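Preguntas frecuentes sobre cómo ordeno con cajas de plástico

2021-01-02
Por Tímea Barta
Tiempo de lectura: 5 minutos

Cada enero me llega la misma tanda de preguntas (¡y me encanta!), así que he juntado las que más se repiten y las contesto de un tirón. Si la tuya no está, escríbeme, que voy añadiendo.

¿Por qué cajas abiertas y no con tapa?

Porque soy perezosa, así de claro. Si para guardar un tarrito tengo que quitar una tapa, apartarla, meter el tarrito y volver a cerrar, lo dejo encima de la mesa y ahí se queda hasta mayo. Con la caja abierta lo suelto al pasar y listo. Las tapas las reservo para lo que va al altillo, que ahí sí que cae polvo.

¿Hace falta que sean de colores?

Falta, falta, no hace. Pero a mí me funciona de maravilla, porque el color lo aprende todo el mundo en una tarde, también los peques que todavía no leen. Antes tenía las cajas todas blancas con etiquetas preciosas escritas a mano y en casa me preguntaban cada dos por tres dónde iba cada cosa. Ahora digo «a la roja» y se acabó la conversación.

¿Cómo repartes los colores?

En la amarilla pongo lo voluminoso, en la roja lo pequeño que se pierde con mirarlo y en la de color crema lo que todavía no tiene sitio. Esta última la vacío cada semana, o esa es la intención. Tú puedes hacerlo al revés o con otros colores, lo que importa es no cambiarlo después. Yo lo cambié una vez, en plena mudanza, y estuvimos semanas buscando las pilas.

¿Dónde las colocas mientras ordenas?

Sobre una mesa, en fila y pegaditas a la pared. En el suelo acabas con la espalda hecha polvo, y si las repartes por la habitación te pasas el rato dando paseos. Me gusta que queden una al lado de la otra, casi tocándose, con todo el borde delantero de la mesa libre para ir dejando lo que sale de los cajones.

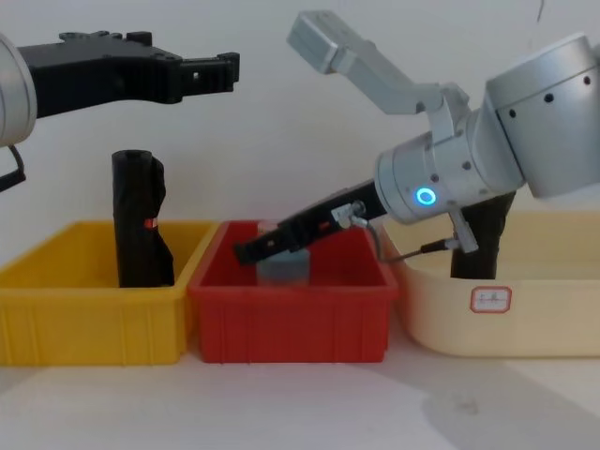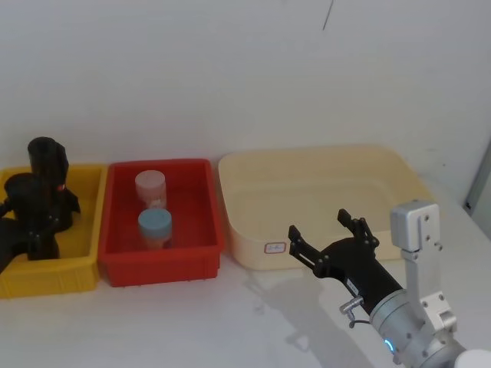
¿Y si la mesa es pequeña?

Pues dos cajas y a correr. La tercera la puedes dejar en una silla, a la misma altura si puede ser. Mi primo Géza Vincze lo hace todo encima de la tabla de planchar y oye, le sale, aunque yo no me fiaría con nada que pese.

¿Qué medidas compro?

Mide primero el estante, por favor te lo pido. Yo compré unas cajas monísimas en Hourani, de 50 centímetros de largo, y no entraban en el armario ni de lado. Para cosas pequeñas prefiero una caja más bien baja, que se vea el fondo sin tener que meter la cabeza dentro. Para trastos altos me da igual que asomen, mientras no se vuelquen.

¿Los tarros pequeños van sueltos?

De pie y juntos, sí. Si la caja es grande y hay pocos tarros, los arrimo todos a un lado y dejo la otra mitad para lo demás. También puedes poner un separador; los de Cloreck se recortan con tijera y van bien, pero un trozo de cartón hace el mismo papel y te sale gratis.

¿Tiene que estar todo contado?

¡Qué va! Una vez hice un inventario completo del trastero y me salieron 1161 cosas, contando tornillos. No me sirvió absolutamente de nada, salvo para asustarme. Desde entonces no he vuelto a hacer una lista.

¿Cómo limpias las cajas?

Agua templada, una gota de jabón y un paño suave. El borde doblado es lo que más mugre coge, sobre todo por debajo, así que paso por ahí un cepillo de dientes viejo. Luego las dejo boca abajo sobre un trapo. Nada de estropajo, que el plástico se raya y después cuesta el doble limpiarlo.

¿Se van los colores con el sol?

Las rojas, en mi experiencia, sí. Tuve una de Drovberg junto a la ventana y en casi tres años se quedó de un rosa tristón. La sigo usando para las pinzas de la ropa. La amarilla aguantó bastante mejor, no me preguntes por qué.

¿Cuánto rato le dedicas?

Un cajón cada vez y paro cuando me aburro. Hay días que son cinco minutos y otros se me va la tarde entera con la radio puesta. Si empiezas por el cajón de los cables te vas a desanimar, así que deja ese para cuando ya hayas cogido carrerilla.

¿Dónde consigo las bandejas para cajones que enseñaste en otoño?

Son de Okedero y las encontré en la ferretería de mi barrio. Cuando pregunté la última vez solo les quedaban las grandes, pero me dijeron que iban a pedir más. En cuanto sepa algo lo pongo en esta misma página.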